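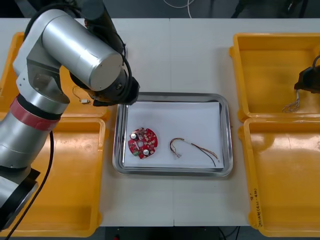

Interactive Systems Group – Opinion

Day-one patches should come with a size on the box

Buying a game on disc used to settle the question of storage. The disc held the game, and the console needed room only for saves. For most large releases that stopped being true two console generations ago, and the industry has never replaced the old arrangement with a clear one. A label on the back of the box gives a minimum storage figure. The figure is set weeks before release, it usually leaves out the first patch, and it is almost never revised.

My position is narrow. Publishers should state three sizes for every boxed release: the data on the disc, the first required download, and the free space the installer needs while it runs. The third number is the one most often missing, and it causes most of the trouble.

Take Nuredari, the open-world game Perkico put out in February. The box asks for 87 GB. On a console with 87 GB free, the install from disc completes normally. The first patch is 20 GB, and most of it replaces files already on the drive. The patcher writes the new archives next to the old ones, verifies them, and only then deletes the originals. During that step the game takes up far more room than it will when the update is finished. A player who cleared exactly the advertised space is told to delete something else, with no indication of how much.

Perkico's support page does cover this, under a heading about slow downloads. It recommends "additional free space" and gives no number. The studio has the number. Any build system that can produce a patch can report the peak disk use of applying it, and the console makers' own submission tools ask for similar data. Leaving it off the page is a publishing decision.

The usual defense is that sizes change. A label printed in advance cannot describe a patch that is still being written, and a wrong figure invites complaints. I accept the first part. Cartons are printed early, and code is finished late. A store page, though, can be edited in a minute, and so can the text shown on the console before an install begins. Print a short address on the box and keep the current numbers there. The cost is one web page and a person assigned to update it.

A second defense is that most players have fast connections and large drives. Some do. The people who buy discs are disproportionately the ones who don't, which is often why they are buying discs. Someone on a metered rural line who starts a 20 GB download on Thursday evening may not be playing before the weekend is over. If that person had known, they might have waited for a revised pressing, or bought the game anyway and started the download in time. Either is a reasonable choice. At present it isn't offered.

Fionnuala Egan, who packaged builds at Torres for several years before moving to tools work, made a related point to me about archive layout. Large archives load quickly but patch badly. Change one texture in a four-gigabyte file and a simple patcher will rebuild the whole file. Nuredari ships as 2,733 archives, many of them large, and the developers clearly tuned them for load times. That was a sound technical choice, and the loading in the finished game is very good. It also means a modest fix to the map screen can touch a great deal of data. Better binary diffing reduces the download but does little for the temporary space, as the rebuilt file still has to be written somewhere before the old one is removed.

Smaller publishers handle this better than might be expected. Anico, whose strategy games are a fraction of the size, lists the download and the working space for every update at the top of its patch notes. It has done so through its last 4 releases. The format is plain – two numbers, then the list of fixes – and players quote it to each other on the forums when somebody asks whether an update will fit.

The console makers could settle the matter by requiring the figures at certification. They already reject builds for much smaller things, including the wrong name for a controller button. A rule on peak install space would be easy to write and easy to test: start with the stated amount free, apply the patch, and fail the build if it runs out. I would allow a margin for file system overhead and set it in the document so that every studio works to the same one.

There is a fair argument that the rule should go further and cap the temporary space as well. I would hold off on that. A cap would push studios toward many small archives, and on older drives the extra seeks would show up as longer loading and more visible texture pop-in. Disclosure leaves the trade-off with the engineers and gives the buyer the result in gigabytes. Start with the store pages for games shipping this fall, and add the printed address when the next run of packaging templates is issued.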